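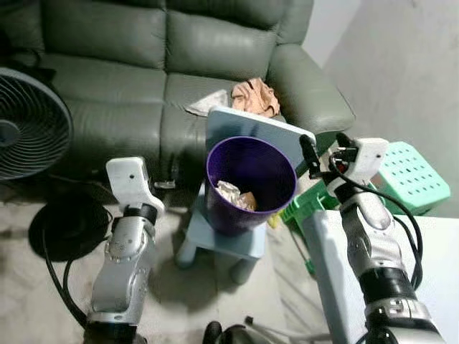
Leather sofa with crumpled paper on the seat, wastebasket raised on a small stool.

Clearing and wiping down a leather sofa

By Lorenz Tanner
November 28, 2018

This procedure covers a routine clean of a finished leather sofa with puffy, stitched cushions. It does not apply to suede, nubuck or unfinished leather, all of which mark when damp. If you do not know which type you have, put one drop of water on a hidden spot at the back. On finished leather it stays on the surface. On unfinished leather it soaks in and leaves a dark spot.

What you need

Wastebasket
Low stool, plastic or anything else that wipes clean
Vacuum cleaner with a soft brush head
Two microfiber cloths
300 ml of lukewarm water
A few drops of mild, pH-neutral soap
Leather conditioner (optional, see step 6)
Fan (optional, see step 5)

Step 1. Set up the wastebasket

Stand the wastebasket on a low stool in front of the sofa. The opening then sits closer to seat height, and you can drop things in without bending to the floor each time. The stool seat should be flat and at least as wide as the bottom of the basket. A tapered basket is narrow at the base and tips easily, so center it.

Move any other stools to the side, against the wall if there is room. Leave yourself a clear path along the full length of the seat.

Step 2. Clear the seat

Pick up tissues, paper and cloths by hand. Check crumpled items before they go in the basket – a soft wad beside the armrest can be a cloth that belongs in the laundry. Work from one armrest to the other and do not skip the corner where the armrest meets the seat, where small items collect.

Anything leaning against the front of the sofa should be taken away at this point. Boards and trays with hard edges can leave a line in the leather if they stay there for weeks.

Step 3. Vacuum

Use the soft brush head only. Open each seam with two fingers and run the brush along it once in each direction. Go down into the gap behind the seat cushion as far as the brush will reach. If the vacuum has a power setting, use the lowest.

Look under the sofa as well. Pick up metal parts and other small objects by hand before vacuuming the floor. I once pulled a bracket through the hose of a Brilitz upright and had to take the hose off to get it out.

Step 4. Wipe

Mix the soap into the water. Dip one cloth and wring it until it no longer drips. Wipe one panel at a time, seam to seam, with light pressure. Stitched panels hold more dirt along the thread, so go over those lines a second time with a clean part of the cloth. Follow with the second cloth, dampened with plain water, to remove the soap.

Do not use glass cleaner, vinegar or baby wipes.

Step 5. Dry

Leave the sofa for 60 minutes before anyone sits on it. A fan at one end shortens this. Run it on low, aim it along the seat, and route the cable behind you so that it does not cross the place where you are standing. Do not use a hair dryer or a space heater.

Step 6. Condition

Twice a year is enough for most sofas; I do mine in September and again in spring. Apply a thin coat with a dry cloth, wait 10 minutes, and buff off what is left. Test on the back panel first. Light grey and green leathers can darken slightly with oil-based products.

Finishing up

Empty the wastebasket, wipe the stool and return it to its place. Wash the cloths without fabric softener, which leaves a film on the fibers that transfers to the leather the next time you use them.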